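Section 4: Mixing and applying Holtier satin paint

Read Section 3 (Cleaning and sanding) before you start. The instructions in this section apply to Holtier satin in all colors, on wood, primed metal and previously painted panels. For bare plastic, use the Toft primer first and follow the label on the can.

4.1 Before you open the can

1. Bring the paint, the hardener and the piece to be painted into the same room the evening before. Paint that has been stored in an unheated garage will be too thick to roll out evenly.
2. Remove handles, hooks and hinges where you can. Put the screws in a bag and tape the bag to the back of the piece.
3. Mask anything that stays on. Press the tape down along its edge with a fingernail or a plastic scraper.
4. Lay a drop cloth that reaches well past the work on all sides.
5. Open a window. Close it again only when the smell has gone.

Caution: The hardener can irritate skin and eyes. Wear gloves and safety glasses while pouring and mixing. Keep children and pets out of the room until the last coat is dry to the touch.

4.2 Mixing

1. Stir the paint with a flat stick, lifting from the bottom of the can. Do not shake it.
2. Pour 1,000 ml of paint into a clean mixing bucket.
3. Add the small bottle of hardener supplied with the can. Use the whole bottle.
4. Stir slowly until no streaks are left. Scrape the sides and the bottom of the bucket as you go.
5. Let the mix stand for a few minutes so the bubbles can rise.

Note: Mixed paint must be used within 2 hours. After that it starts to set in the bucket and cannot be thinned back. If you are painting a single shelf or a small door, mix half the paint with half the hardener and seal the rest.

Do not pour leftover mix back into the can.

4.3 First coat

1. Brush the inside corners, seams and edges with a small angled brush. Do not load the brush past half the length of the bristles.
2. Roll the flat areas while the brushed edges are still wet. Use a short-nap foam or microfiber roller.
3. Work on one panel at a time, from top to bottom. Finish with light strokes in one direction.
4. Look along the surface from a low angle. Any runs will show. Roll them out now and leave them alone once they have begun to dry.
5. Pull the masking tape while the paint is still soft, folding it back over itself.

The first coat will look patchy, especially over a darker color. Do not add more paint to cover it.

Wash brushes and rollers in warm soapy water right after use. Paint that has dried in a roller cannot be washed out.

4.4 Second coat

1. Leave the first coat overnight.
2. Rub it down lightly with a fine sanding pad. Stop as soon as the shine is gone.
3. Wipe off the dust with a damp lint-free cloth and wait for the surface to dry.
4. Mask again and repeat 4.3.

Note: When a panel stands against a wall, paint the back edge as well. Bare edges take up moisture and can lift the paint on the front.

4.5 Choosing a color and trim

Greens and grays usually need two coats, and reds and yellows may need three. Dark trim looks neatest when it is painted separately and fitted after the panels have dried. Black is sold as matte only; it hides small dents well but shows fingerprints, so put it on parts that are not handled every day. 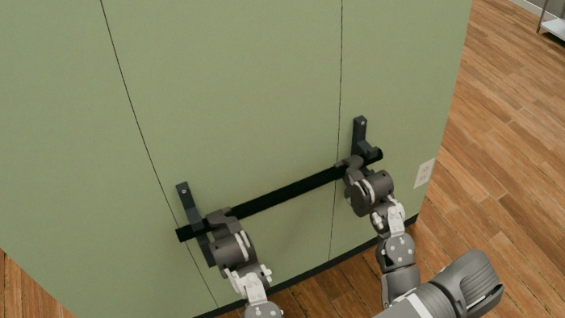
Green panels, thin dark seams and dark trim at the base.

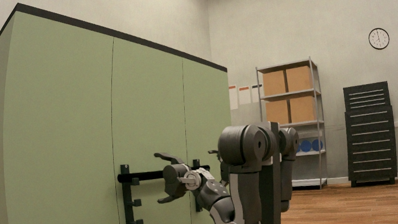

Pale green with a charcoal trim along the top and a matte black rack low on the face. 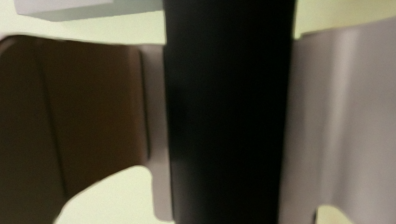
Matte black, close up.

4.6 Drying and first use

1. Leave doors and lids slightly open until the paint has hardened, or they may stick.
2. Refit handles and hooks the day after the last coat. Tighten screws by hand. A power driver can twist the fresh paint around the screw head.
3. Wait a full week before putting heavy items on a painted shelf.
4. For the first month, clean with a soft damp cloth only. Avoid spray cleaners that contain alcohol.

If the surface still feels tacky after three days, the hardener was probably left out or not stirred in fully. The paint has to be stripped and the steps in 4.2 repeated. See Section 6 for stripping.

Store unopened cans upright, above freezing and out of direct sun. Write the date of opening on the lid.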